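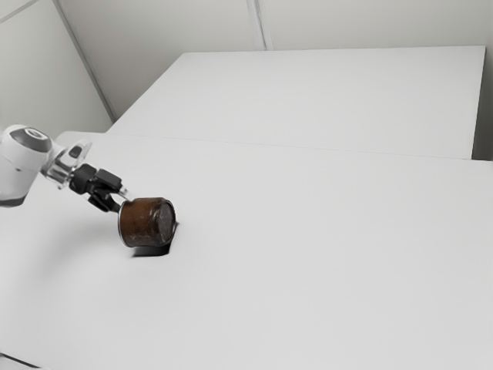 4.2 Spacing of review sessions and retention at eight weeks

Figure 3. White robot arm with a black parallel-jaw gripper over a white tabletop (rendered).

The second study compared two schedules for the same body of online training material. Learners at the Mulcahy and Plandach sites were assigned by work group to one of the schedules. In the massed condition, all 16 units were opened on the first day and could be taken in any order. In the spaced condition, two units were opened each week over 8 weeks, and each new pair was preceded by a short review of items missed earlier. Content, item wording and pass mark were identical in both conditions.

Of the learners enrolled, 400 completed the final unit and the delayed test. Learners who left their work group before the delayed test were removed from the analysis. Those who changed shift but stayed in the same group were kept. Assignment by group was used for practical reasons: supervisors at both sites schedule training time for a whole group, and a mixed group would have required two calendars.

All material was delivered through Pinen, and responses were exported nightly to the Rerport database. Each record held the learner code, unit number, item number, response, time on item and attempt count. Records with a time on item under one second were treated as accidental submissions and dropped. The item pool held 1,000 questions, from which each delayed test was drawn at random within topic. No learner saw the same item in both a unit quiz and the delayed test.

Scores on the unit quizzes were higher in the massed condition. The order was reversed on the delayed test, where the spaced groups scored higher in every topic except forms and record keeping. That topic was also the one most often practiced on the job, and daily use may have acted as a review for both conditions. The topic was therefore analyzed on its own, and the result is given in Table 5.

Time on task did not explain the difference. Learners in the spaced condition spent slightly longer in review screens but less time retaking failed quizzes – the two amounts nearly canceled out. Attempt count was a weak predictor of the delayed score once the group was entered in the model.

Two limits apply to these results. The delayed test was taken at a workstation during paid time, and the findings may not carry over to training done at home. The Plandach site also moved its May intake forward, so that its last two groups had a shorter gap before testing. Leaving these groups out did not change the direction of any result. Item coding was checked by Huguette McIntyre, and disagreements were settled before the scores were merged – the coding sheet is in Appendix B.

Search this journal Go Advanced search

Shares 16 Comments 8

Contact the editorial office | Copyright and permissions | Back to top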